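Section 7: Dropped and Skewed Plates

7.1 When to use this section

Use this section when the Otuda plate handler stops with fault 300 (grip lost) or fault 303 (plate skewed), or when a plate has been dropped, tilted or set down out of line without any fault being shown. The last case is the more serious one. Read 7.2 before you touch anything.

If the arm has hit a person, a cabinet or the pillar guard, stop here and go to Section 9. Do not try to recover the plate first.

Fault 767 (finger motor overload) can show together with either of the above. Clear 767 last. Clearing it first lets the fingers re-home, and they will open fully while the plate may still be hanging between them.

7.2 Before you start

CAUTION: A stopped arm is still powered. The fingers hold their last position under spring force and can close without warning when power is taken off. Keep your hands out of the space between the fingers until step 6 is complete.

CAUTION: Treat any liquid on the tabletop as the contents of the plate, even when the plate was loaded with water for a test run. Wear gloves and eye protection. The holes in the tabletop drain into the tray below, so the tray must be checked as well.

You will need:

Gloves and eye protection
The 3 mm hex key from the door pocket
Lint-free wipes
The plate gauge supplied with the gripper
A spare empty plate of the same type

7.3 Making the plate safe

1. Press HOLD on the pendant. Do not use the emergency stop unless someone is in danger. The emergency stop drops the finger brake.

2. Wait for the amber lamp to show steady. A flashing lamp means that a move is still in the queue.

3. Write down the fault number and the step shown on the second line of the pendant. Both are lost when the fault is cleared.

4. Look at the plate from at least two sides. From the operator's position the near finger usually looks correct even when the far one has missed the rim.

5. If the plate is off the table, slide the spare plate or a flat tray under it to take the weight.

6. Select MANUAL, then FINGERS, then OPEN SLOW. Hold the key down until the fingers are clear of the plate on both sides. Release the key at once if the plate begins to lift or turn.

7. Select RAISE and bring the gripper up to the park height. Do not swing the arm sideways at this stage.

8. Remove the plate by hand, keeping it level. Put it aside with its run label. Do not return it to the run, even if every well looks full.

Note: If OPEN SLOW has no effect after two tries, the finger screw is jammed. Leave the power on, fit the lock pin and call Callell service.
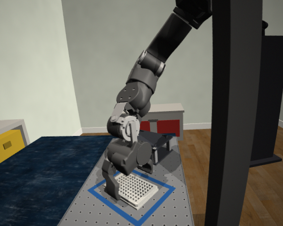 Finger alignment is the first thing to check after fault 303, and it should be checked with the arm lowered over a plate, not parked. Most skewed plates come from one finger arriving before the other and pushing the plate round. Place an empty plate on the tabletop, select TEACH and lower the gripper until the fingers stand on opposite sides of the plate. The plate must lie fully inside the blue square, with grey tabletop showing between the plate and the line. The square is a limit and does not show the plate's exact position, so an even margin all round is not needed. If any edge of the plate is on the line or over it, raise the gripper, move the plate and begin again.

7.4 Checking the fingers

1. With the gripper lowered as above, select CLOSE SLOW and watch both finger tips. They should meet the plate together. A plate that creeps before the second finger arrives will be skewed in normal running.

2. If one finger leads, open the fingers, raise the gripper and slacken the two clamp screws on the leading finger by half a turn.

3. Set the finger against the plate gauge and tighten the screws again.

4. Repeat step 1. If the same finger still leads, the finger is bent. Fit a new pair. Fingers must not be straightened or changed singly.

5. Wipe both finger tips. Dried buffer on the tips is a common cause of fault 300 and can be hard to see on the dark finish.

7.5 Checking the taught position

The handler can grip a plate perfectly and still put it down in the wrong place. This happens when the taught position has been stored with the arm pushed slightly to one side, or when the table has been moved for cleaning.

1. Run the PLACE TEST program at low speed with the spare plate.

2. Let the program finish all 4 cycles. Do not correct the plate by hand between them.

3. After the last cycle, confirm that the plate is sitting flat on its base and is still inside the blue square.

4. If the plate has moved steadily in one direction, teach the position again as set out in Section 5.3.

5. If it has moved in different directions, the fault is in the grip. Go back to 7.4.

Do not widen the skew limit in the settings menu to make the fault go away. At the Ramasamy Road laboratory in May the limit had been opened up after repeated 303 stops. The handler then ran overnight with a bent finger, and a plate was carried tilted to the reader and spilled into it. No fault was recorded at any point. Software from release 3 onwards asks for a supervisor code before the limit can be changed.

7.6 Returning to use

1. Empty and wipe the drain tray.

2. Clear the faults in this order: 300, 303, 767.

3. Home the arm with no plate on the table.

4. Run one full cycle with the spare plate and stay with the machine until it ends.

5. Fill in the fault sheet with the fault number, the step and what was adjusted. Send a copy to Kavitha Subramaniam at Ziltano Support.

If the same fault comes back on the same shift, switch the handler off and leave it off. Questions about this section should go to Cheuk-hei Chuang, Technical Publications.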